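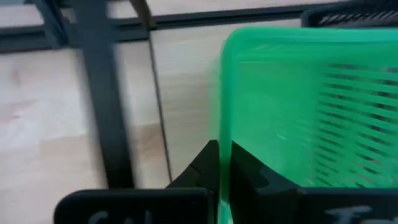 green basket, very close up

Okay, thread about moving in with one other person and trying to own less stuff, because several of you asked how May went and I have Opinions.

1/ We set a rule before the move: if we both owned one, only one made the trip. Sounds easy! Reader, we had two waffle makers and each of us was ready to die for ours.

2/ Mine lost. It was the older one and the lid stuck, but it made the good crispy kind and I will be bringing this up at every breakfast until 2056.

3/ Books were worse. Hinata (Hinata Tsuji, roommate, saint) sorts by whether she'd lend it to a friend. I sort by whether I'd cry if it got rained on. Those are very different piles and we ended up keeping both of them.

4/ Biggest surprise was the mugs. I would have sworn we had a normal amount. We filled a whole box and then started stuffing them into boots. I gave away more than 5 at the old building and haven't missed a single one (okay, I miss the one with the heron).

5/ Somebody asked about selling vs. donating. I tried selling the desk on Golta and got a week of "is this available" followed by total silence. Put it on the curb at 7 am, gone before I'd finished my coffee. Never again with the listings.

6/ Things I got rid of and then had to buy again: a colander, a bike pump, the long kind of extension cord. So that's on me. If you're doing this, maybe leave the boring practical stuff for last, when you're less drunk on the power of throwing things out.

7/ Things I swore I needed and haven't touched: the bread machine, all the tripod parts, a yoga mat still in its plastic.

8/ The closet is still a disaster and we're not discussing it. Hinata wants shelves from Tremik, I want a curtain so I can't see in there. Talks are ongoing.

9/ Anyway if anyone nearby wants a bread machine, my DMs are open. You have to come get it though, it weighs as much as a dog.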